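Robot sim people! I've had the Surkerance kitchen pack on trial since April and I keep getting DMs about it, so I'm putting everything in one thread. Long one, sorry, mute me if you're here for the bread pictures.

Quick background if you missed it: Surkerance is an add-on for Traselgate (the simulator). You pay for a seat, you download kitchens, you drop your arm in and you make it do chores until your GPU begs for mercy. The arm I use is the Văduva, the stock one, with the regular two-finger gripper on it.

Price first because everybody asks. It's $100 a month for a seat and you get 10 kitchens with that. There's a bigger plan with more rooms, I haven't touched it, so please don't ask me if the bathrooms are good.

The object library is 402 items right now. Mugs, bowls, boxes, fruit, the usual. I started out thinking that was plenty and then I wanted a colander. No colander.

Install was easy! I was ready to lose an evening to it and I was training before dinner. You point Traselgate at the folder, it chews for a while, and the kitchens show up in the scene menu. The one snag was a space in my folder name, which made the loader quit without saying a word. Rename the folder, move on with your life.

The thing I like best is the layout shuffle. You lock the stuff you care about (say the counter and the sink) and it moves everything else around between episodes. Cabinets swap sides, panels get different finishes, small items end up in new spots. My old policy had more or less memorized one kitchen and it fell apart the first time the shuffle was on. Painful to watch, very useful.

Wall and counter finishes get randomized too. Some of the combos are ugly as sin. Marble next to flat lavender, that sort of thing. I don't care and the policy shouldn't either.

OK, complaints. Collision shapes on the cabinet doors are too generous. My gripper would stop a finger's width short of the door and sit there pushing on nothing. You can swap in the detailed shapes, it's a checkbox under physics, but then every episode runs slower and I noticed it a lot on long runs.

Drawers are better. They slide, they stop where they should, and they don't launch themselves across the room (if you used the old Grorkham pack you know exactly what I'm talking about).

Since I brought it up, yes, I used Grorkham for a long time before this. It's cheaper and the docs are nicer. The kitchens all felt like the same kitchen in different paint though, and the objects had this floaty thing going on where a cup would hover a hair above the counter. If you only need tabletop stuff I'd still say try it first.

Camera setup! This is where I spent most of my time. The pack gives you a room camera and a wrist camera by default, and you can add more. I train mostly from the wrist now. It's awkward, you get a big slab of gripper along the bottom and whatever happens to be past it, but it transfers way better to the other kitchens for me.

Someone asked if you can hide the gripper from the wrist view. You can, there's a toggle. I tried it and my grasps got worse, so I turned it back on. I think the policy likes knowing where its own hand is. Your mileage may vary, I only tried it on pick and place.

The default wrist mount is tilted pretty hard, by the way. Cabinets come out at weird angles and for the first day I was sure I had the up axis wrong. I did not. You can edit the mount in the arm file, look for the camera offset near the bottom, and save a copy before you mess with it because the updater will overwrite yours. Ask me how I know.

Lighting is kind of meh. It's soft and even everywhere, hardly any shadow, and there's a slider that claims to fix this and mostly makes things gray. If you're going to a real robot later you'll want to add your own lights. I ended up writing a tiny script that drops a lamp somewhere random at reset. Happy to share it, it's ten lines of me copying the docs.

Textures: fine. Far away stuff looks simple, close up stuff also looks simple. Panels and counters are mostly flat color. I run low res images so it costs me nothing, but if you're hoping for brochure kitchens you're going to be sad.

Speed is good. I run three kitchens side by side on my desktop and can still have a browser open. With the detailed door shapes on I drop to a single kitchen and the fan sounds like a leaf blower.

Support answered me the same day, both times. First was the folder name thing (they knew about it). Second was a faucet handle that only turned one way, and they sent me a patched file with a note saying thanks. Nice people, more of this please.

Things I'd ask them for: a colander, obviously. Softer stuff too, towels and sponges that squish, because right now a sponge is a brick with a sponge costume on. And a way to save a shuffle I like. You can write down the seed but I always forget and then the best layout of the day is gone forever.

Oh, and naming! Every cabinet is called cabinet plus a string of letters. I was trying to tell my reward function which door to care about and I spent a whole coffee clicking on doors to see which one lit up. Let me rename things, I beg you.

Somebody wanted to know if it's OK for beginners. I'd say yes if you've opened Traselgate before and no if you haven't. The pack's own tutorial skips right over how to reset the arm, and that's the first thing you'll get stuck on. Do the plain Traselgate block stacking lesson first, then come back.

Also a few of you asked if I'm getting paid for this. Nope! It's the regular trial anybody can sign up for, and my card gets charged when it runs out like everybody else's.

So am I keeping it? Yeah, for now. The shuffle alone is worth it to me. If they fix the doors I'll stop grumbling, and if they raise the price I'll start again.

Next up I'm leaving the wrist cam on and running the small object task in the kitchens I haven't trained on, same arm, same settings, shuffle cranked all the way.

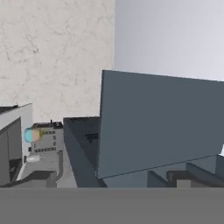 I'll post the success rates under this thread when the runs finish, and if you want the lamp script before then just reply and I'll send it over.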